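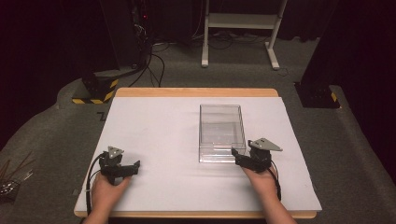
Posted by Nidia Benavides on 10/01/2024 | Filed under: Home, Rambling

So I finally tackled the recipe drawer. You know the one – mine hadn't closed properly since April! Church cookbooks, clippings from my aunt, the backs of envelopes with half a pie crust written on them (no oven temperature, thanks Mom). I counted as I went and got to 158 recipes, and I've cooked maybe a dozen of them.

My rule was simple. If I couldn't picture myself making it this winter, out it went. The gelatin salads were easy. The tamale notes stayed, even though I can barely read them – I'm calling my cousin Aurelio this weekend to help me figure out page two.

I did find two copies of the same lemon bar recipe, and they don't agree on the sugar. Guess I'm baking both!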